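Flikemer Teaching Lab
Handout: Grip Faults in Cloth Handling - Missed Release and False Hold
Revised Aug 22, 2026

Read before the bench session. Bring the fault sheet from the July block, since the codes are the same.

1. Scope

The handout covers two faults in parallel-finger grippers used on clothing: false hold and missed release. Both were found in the Paju folding cell during the trial run. Neither one tripped an alarm. The cell reported a normal cycle in every case, and the faults were found only when the output stack was checked by hand.

Slip during fast travel is a separate topic and is treated in the handout on motion limits.

2. Background

The Paju cell takes a garment from a flat surface, lifts it, moves it to a fold position and lets go. Finger position is read from the drive motor. Grip force is not measured. It is estimated from motor current by the Vament controller.

The controller decides that an object is held when two conditions are true at the same time:

- the fingers have stopped moving before the fully closed position
- motor current has stayed above the set level for the hold check time

For a rigid part this test works well. A block stops the fingers at the width of the block, the current rises sharply, and the two conditions are met together. Cloth does not behave this way. It compresses, the current rises slowly, and the finger position keeps creeping after the current has passed the set level.

3. Fault A: false hold

Definition: the controller reports a hold, but the grip does not include all the layers that the next step needs.

Sequence as logged in the trial:

Fingers close on a folded garment. The outer layers bunch up between the pads. Current passes the set level. The hold flag goes to 1. The arm lifts. One or more inner layers are not under the pads and slide out under their own weight.

The hold flag stays at 1 through the whole sequence, because enough cloth remains between the fingers to keep the current up. The controller has no way to tell a partial grip from a full one.

Of the 400 cycles in the trial, 14 ended in a false hold. Of these, 12 were on denim. Denim is stiff enough to form open pockets inside a fold. When the fingers press on such a pocket, the walls carry the load for a short time and then give way. The hold check may already be over by then.

Raising the current level was tried first. It reduced false holds on denim but caused the controller to reject good grips on thin shirts. The change was taken out.

4. Fault B: missed release

Definition: the fingers open, the controller reports the release as complete, and the garment stays attached to one finger.

The trial produced 10 missed releases. Two causes were identified.

Cause 1: cloth caught in the linkage. With a thick bundle, loose folds can be pushed back past the pads and into the space between the linkage bars. When the fingers open, the bars can trap an edge.

Cause 2: cloth held by the pad. A ribbed pad grips well in the closing direction and can also keep hold of a raised seam when it should let go.

The safety matter is with Cause 1. An operator who sees a garment hanging from an open gripper tends to reach in and pull it free. The linkage is a pinch point in both directions. In the Paju cell the controller had already reported the release, so the next close command was not blocked. No injury took place, but the cell was stopped and the procedure in section 6 was written before it was run again.

5. Bench work

The bench exercise uses hand-held grippers in place of the arm. Finger travel is driven by hand, so closing can be stopped at any point and the layers checked. Use the heavy garment first. Close slowly, note where the cloth begins to resist, and note where it stops moving. These are two different points, and the distance between them is the value to write down. 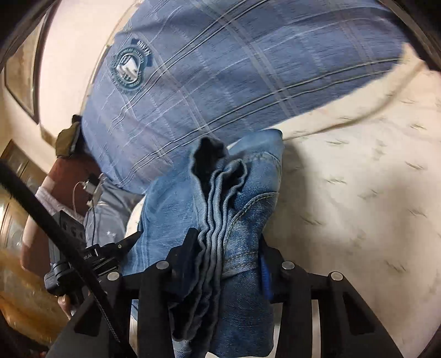
Fig. 1. Gripper closed on folded jeans. Note the dark hollows between the folds and the stitched band at finger height.

For each grip, record the following on the fault sheet:

Garment type and fold state
Pad contact: full, partial or edge only
Hollows in the bundle: yes or no
Cloth behind the pads: yes or no
Result after lift: all layers held, layers lost, or not tested

Do not correct a poor grip before it is recorded. A seam under the pad should be entered in the notes column, with the side on which it lies.

6. Procedure for a caught garment

Applies to the powered cell only.

a) Press stop. Do not rely on the release flag.
b) Turn off drive power at the Stullari supply unit and wait for the lamp to go out.
c) Support the weight of the garment from below with one hand.
d) Free the cloth from the tip end of the fingers. Do not reach between the bars.
e) If the cloth does not come free, leave it and call the lab lead.
f) Log the event as code B even if the cloth dropped without help.

7. Changes made to the cell

The hold check time was made longer for heavy garments. A second position reading is now taken after a short lift - if the fingers have closed further since the first reading, the garment is put down and the grip is tried again. The close command is locked after each release until the arm has backed away and a low-force test close has found nothing between the pads.

The test close does not detect cloth caught behind the pads. This item is still open, and section 6 remains in force for all sessions.

8. To prepare

Explain why a longer hold check time helps with Fault A but has no effect on Fault B. Sketch current against finger position for a rigid block and for folded denim, on the same axes, and mark the point at which each one would set the hold flag.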